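Subject: Re: [wivdale-hall] Noise during quiet hours

Wálter Tamayo wrote:
> The hall rents for 445 a night now and the Clernau Road side still
> complains after 10 p.m. Could we try a silent disco in September?
> Trudari quoted me for 80 headsets.

I'm in favor, with a couple of changes. The Trudari sets come with three channels, and two are plenty for us. I would also ask people to bring their own headphones if they like them better, as long as they have a cord. The receivers have a regular jack. 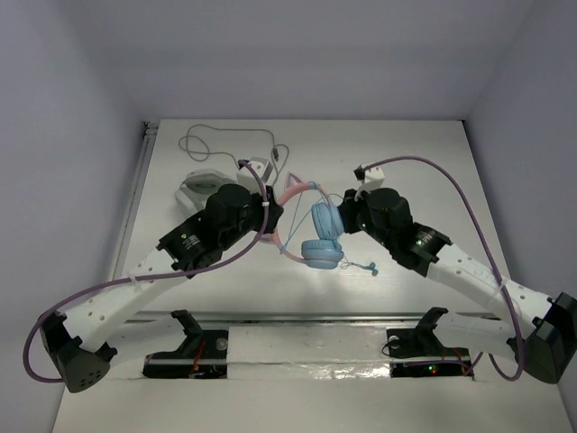

Seidu Dogbe wrote back to me off list that the singing is louder than the music at these things, and he would keep the windows on the road side shut. I agree. With the fans on it should be bearable.

Antunes can lend us 20 folding chairs for people who want to sit out. We need to know by the end of the month whether to put down the deposit. Wálter, does the quote include spare batteries?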